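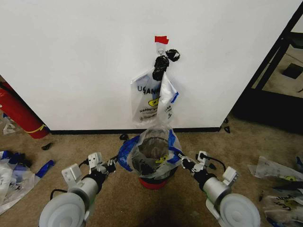

Why not just program the thing, a reader asked us after our October piece on home robots, if all you want is for it to change a trash bag? It's a fair question, and it was the first one I brought to Skerka, a small group that spends its working hours teaching two-armed robots to do chores by steering them through the motions.

"I'd love to see someone write that program," said the woman who runs the teaching sessions. She has been at it for two years and still talks with her hands the whole time, pinching the air to show you what a gripper is doing. "Where is the edge of a plastic bag? It's somewhere different every time you look. You can write down where a box is. A bag is a new object every time you let go of it."

So they show it. An operator sits with a pair of handheld controllers the group calls Minami, watches through the robot's own head camera, and moves both arms at once. Everything gets recorded: the video, the joint angles, how far each gripper is open. The person does the task, resets the floor, and does it again. When I visited they had recorded 1,231 attempts at the trash bin task and kept 1,002 of them.

I wanted to know what happened to the rest. I had assumed they were failures, and some were, but she was quick to stick up for those. "A fumble you recover from is gold! You miss the rim, you back up, you come at it again. The robot is going to miss the rim too, so it had better have seen somebody deal with it. What we throw out is when the operator gets lost, or sits there thinking for ten seconds with the arms hanging in the air. The robot learns that as well. We had one version that would stop halfway through and just sort of ponder."

They gave me a turn, and I was terrible at it, and I enjoyed it enormously. The first thing you lose is touch. You close the gripper on the plastic and you can't feel whether you've got one layer or two or none, so you lift a little and watch for the bag to move. (She does this too, I noticed, only so quickly that it looks like part of the grab.) Depth is the other trouble. I kept stopping short of the rim, sure that I was already over it. After 22 minutes I had one attempt she was willing to call complete, and I was sweating.

"Everybody reaches short," she said. "You learn to read the shadows. Then one day you stop noticing the controllers and it's your bin."
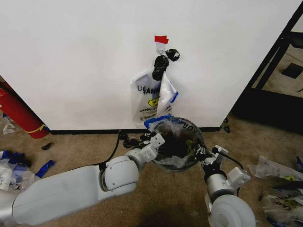 What I hadn't expected is how much talk there is about manners, by which I mean the small choices an operator makes without thinking. Which hand goes first? Do you hold the rim with one gripper while the other pulls, or open both sides together? Two operators with different habits can both do the job nicely and still leave the model confused about which one to copy. For a while Skerka wrote strict rules. Then they loosened them again, and now each operator is asked to be consistent within a session and to say at the start how they plan to go about it. She thinks that works better but wouldn't swear to it.

I asked about the other way of teaching, where you take hold of the arms themselves and push them through the task. They did that for their first 380 recordings, on an older machine named Vuvodar. "I miss it, kind of. You feel the weight of everything. But your own body gets in the camera's way, and with two arms you need to be an octopus." Beginners still start there for an hour or so before they get the controllers, and she says it shows in how smoothly they move later on.

And the learned version, running without anybody steering? She laughed. It opens a bag well. It is shakier at getting plastic down over a rim, especially when a fold sticks to itself, and moving the bin a few inches can still throw it off. The software they train with, Fimance, gives them a new model overnight, so mornings tend to begin with everyone standing over a trash bin holding coffee.

"You see it do a little tug that you recognize," she said, "and you go, hey, that's mine. I did that. It doesn't get old."

They plan to try pillowcases next.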